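Why Does a Whiteboard Shine?

By Knut Hinrichs
For readers aged 8 to 11
Last updated 2026-09-10

Stand at the back of a classroom and look at the whiteboard. If the lights are on, you will probably see a bright patch on it. Take two steps to the left and look again. The patch has moved. Sit down on the floor and it moves again.

The patch isn't painted on the board. It is a reflection of a lamp in the ceiling. To understand how it gets there, you need to know a little about light and a little about what whiteboards are made of.

How light bounces

Light travels in straight lines. When it hits something, some of it goes in (this part is called absorbed light) and some of it bounces off. The part that bounces off is reflected light. You see a thing when light from it reaches your eyes.

Light bounces the way a ball does. Throw a ball straight at a wall and it comes straight back. Throw it at a slant and it goes off at a slant on the other side. On a smooth surface, all the light from one direction bounces off in one matching direction, so the light stays in order. That is why a mirror can show you your own face.

On a rough surface, such as paper or a brick, there are tiny bumps pointing every way. The light hits the bumps and scatters. You can see the paper from anywhere in the room, but you can't see your face in it.

A whiteboard does both jobs at once.
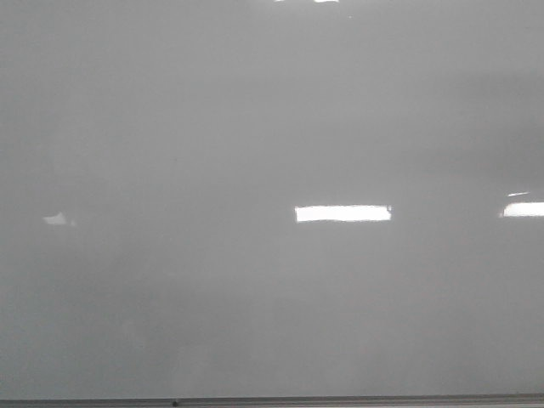
The color of the board comes from scattered light. The shine comes from the smooth top layer, which works like a weak mirror. It isn't good enough to show your freckles, but a ceiling lamp is very bright, so even a weak mirror can show that.

What is the top layer?

There are three common kinds of whiteboard.

Melamine boards have a hard plastic coating over a wood-based panel. They cost the least. After a lot of use the coating wears, and ink starts to stay behind in it.

Steel boards are painted or coated. Magnets stick to them.

Enamel boards are steel with a thin layer of glass melted on top. The glass is put on as a powder and baked in a very hot oven. It is hard to scratch.

All three are made smooth for the same reason. Dry-erase ink has to sit on top of the board and not soak in. The ink has something slippery in it that helps it let go when you rub it with an eraser. If you wrote on paper with the same marker, the ink would sink between the fibers and you would never get it out.

So the smoothness that lets you wipe the board clean also makes it shiny.

Why can a white board look gray?

White things only look white when enough light comes from them to your eyes. Hold a sheet of white paper in a dim corner and it is really sending you a gray amount of light. Your brain knows it is paper and tells you "white" anyway.

A camera doesn't know what paper is. When there is a very bright spot in a picture, the camera often turns the brightness down for everything else. Then the board around the spot can come out gray, while the spot is still so bright that no detail shows inside it.

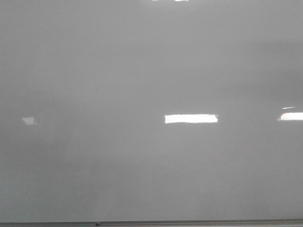

Ceiling lights reflected in a glossy whiteboard. The board looks gray beside the bright white bars.

The shape of a reflection tells you something too. A round bulb makes a round spot. A long lamp makes a long bar. If the board is very flat, the edges of the bar are straight. If the board has gentle waves in it, the edges can look wobbly, like the edge of the moon in a pond.

Smudges and ghosts

Old ink that won't come off is called ghosting. It often happens when writing is left on the board for a long time. Fingerprints leave oil, and a dry eraser pushes ink dust from one place to another. All of this can leave cloudy patches. They are easiest to find when light falls on the board from the side.

To clean a board, an adult can use whiteboard spray and a soft cloth. Don't use a kitchen scouring pad. It makes fine scratches, and ink gets into them.

Try it yourself

You need a whiteboard, a ceiling light, a partner and a small sticky note.

1. Turn on the light and find its reflection in the board.
2. Ask your partner to put the sticky note right on the bright patch, as you see it.
3. Now swap places with your partner. Where is the patch for each of you?
4. Walk slowly toward one side of the room. Which way does the patch go?
5. Crouch down. Does the patch move up or down?

Draw what you found, with the lamp, the board and your eye. Join them with two straight lines, one from the lamp to the board and one from the board to your eye.

Words to know

Absorb: to take in.
Enamel: a thin layer of glass melted onto metal.
Glare: light so bright that it makes it hard to see.
Reflect: to bounce back.
Scatter: to bounce off in many directions.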